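Review: Serra 2.2 control and planning suite for two-arm textile work

Published 21/11/2018 by the Woltton Textile Handling Laboratory

Serra is a software package from Flallivlow for the control of paired light robot arms. It covers camera calibration, garment perception, grasp planning and the coordination of both arms, and it replaces the Zelto scripts on which the laboratory had relied until February. This review concerns the software alone. The licence was purchased at the ordinary price.

Installation was completed without difficulty, although the manual assumes that the reader already knows how to name the camera streams. Names must match in two separate files, and an error in either produces only the message "stream absent". A clearer warning would be welcome.

The perception module divides a garment into regions – waist, leg, hem, pocket – and passes a list of candidate grasp points to the planner. Plain cloth in a single colour is a fair test of such a module, as edges within the garment differ little in tone from the cloth around them. Trousers were therefore given particular attention. Over 333 trials on one-colour garments, the planner proposed an unusable grasp in 41 cases, most of them where a pocket edge had been taken for a hem.
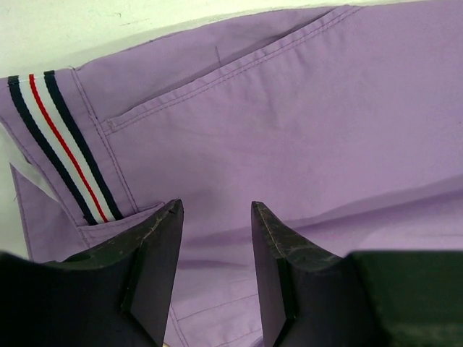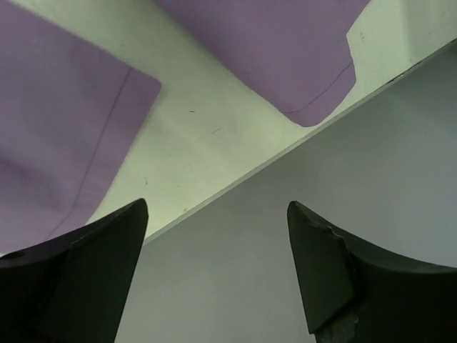

Wrist views, with the overall view of the work table following.

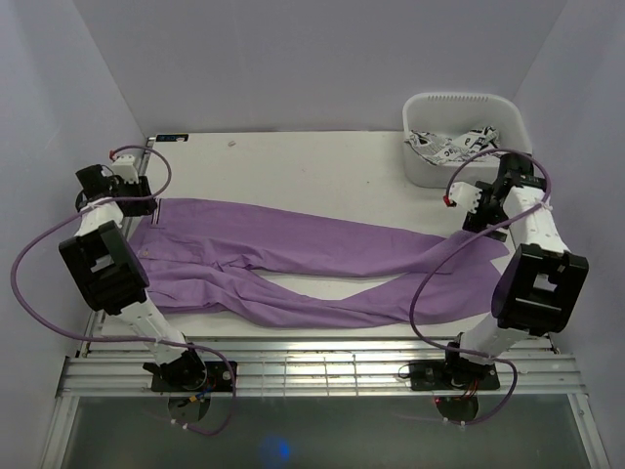
Flallivlow, invited to comment before publication, replied that the confusion of pockets and hems was known to its developers, and that the next release would compare the wrist views with the overall view before a region was labelled. The firm added that users could in the meantime raise the edge threshold, at some cost in speed. The laboratory tried this setting and found that it did reduce false hems, but that planning became noticeably slower on garments with many folds.

Coordination of the two arms is the strongest part of the package. Each arm is given a reserved space, and the planner releases that space only when the other arm has confirmed its position. The default waiting time is 600 milliseconds. It may be shortened in the settings file, and the laboratory now uses a lower value for slow movements near the table.

The replay tool deserves mention. All camera streams and joint positions are placed on one time line, and an operator may step backwards from a failed grasp to the plan that produced it. Exported logs are large, however, and no means of trimming them is provided.

Support was courteous, if slow. Of the 22 queries submitted, those on calibration were answered in full, while two on the export format remain open.

Serra is recommended to laboratories with a member of staff able to maintain its settings files. Those content with a single arm will find the older Zelto scripts adequate – and considerably easier to learn. The laboratory has renewed its licence for a further year.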